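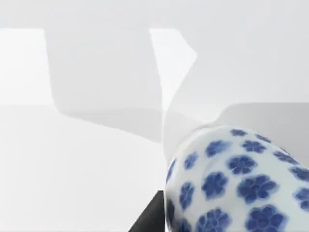
Hilo larguito sobre normas de buenas prácticas para manipulación en simulación, que llevo dos semanas peleándome con esto en Wurkatell y necesito soltarlo en algún sitio 🧵

Contexto rápido: nos pidieron redactar la guía interna de episodios simulados. Qué se guarda, qué se tira, qué se documenta. Yo pensé "bah, una tarde". Vamos por la versión 2 y todavía discutimos qué significa "soltar" un objeto.

Lo primero que peta siempre es el vocabulario. En una hoja pone "dejar", en otra "colocar", en otra "depositar con cuidado" (¿con cuidado según quién?). Birgit Görtz, que revisa las guías, me devolvió el borrador con la palabra "cuidado" tachada en todas partes. Y tenía razón, qué rabia.

Ahora la regla dice: un objeto está colocado cuando la pinza está abierta, no hay contacto y el objeto no se mueve. Tres condiciones, se comprueban en el registro y a otra cosa.

Segunda regla, la que más broncas ha dado: las masas y las fricciones van en la ficha del objeto, SIEMPRE. Nada de "el valor por defecto". Me he encontrado jarrones que pesaban lo mismo que un tapón, y claro, luego el brazo los levanta como si nada y todo el mundo tan contento con la tasa de éxito.

La porcelana, por cierto, es mi caso favorito para esto. Superficie curva, brillante, sin un borde decente donde agarrar. Si la fricción está mal puesta lo notas enseguida. En la guía pedimos que la fuerza máxima de cierre quede escrita por objeto, y que si alguien la cambia deje una nota con el motivo.

Tercera: las semillas. Por favor, guardad las semillas. Tuvimos una tanda de 1.508 episodios en marzo sin semilla registrada y no hubo forma de repetir ni uno. Dolor físico.

Y luego está el tema de cuántas cosas pones en la mesa, que parece una tontería y nos comió una reunión entera.

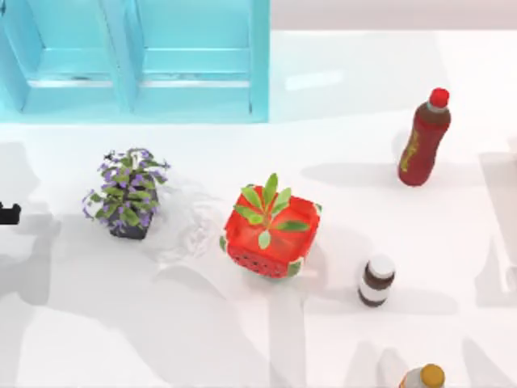
Mi postura: los objetos que no tocan en la tarea también cuentan y también llevan ficha. Una maceta con hojas que salen para todos lados estorba de una manera muy distinta a un botecito cilíndrico, y si el brazo la roza al pasar eso tiene que constar, aunque la tarea salga bien.

En Zirnetti (el cliente) querían que un roce no contara como fallo. Quedamos en un punto medio: no es fallo, pero se marca. Así quien entrene después decide si filtra o no.

Con las sombras, lo mismo. Hay quien las apaga para ir más rápido, ¡y vale!, pero lo escribes. Si tienes los brazos proyectando sombras enormes sobre una mesa blanca, eso es información para el modelo, y mezclar episodios con y sin sombras sin decirlo es pedir problemas.

Tamaño mínimo de tanda: 1.000 episodios por tarea para publicar resultados internos, 4.000 si vas a comparar dos políticas. Son números nuestros, no los toméis como ley, que cada tarea es un mundo.

Me preguntan por privado si la guía será pública. De momento no, pero quiero sacar al menos la plantilla de ficha de objeto. Tiene masa, fricción, fuerza máxima, escala, origen de la malla y un campo de "rarezas" que es donde está lo bueno.

Si alguien tiene una definición de "agarre estable" que no acabe en pelea, que me la pase. La nuestra sigue en rojo en el documento.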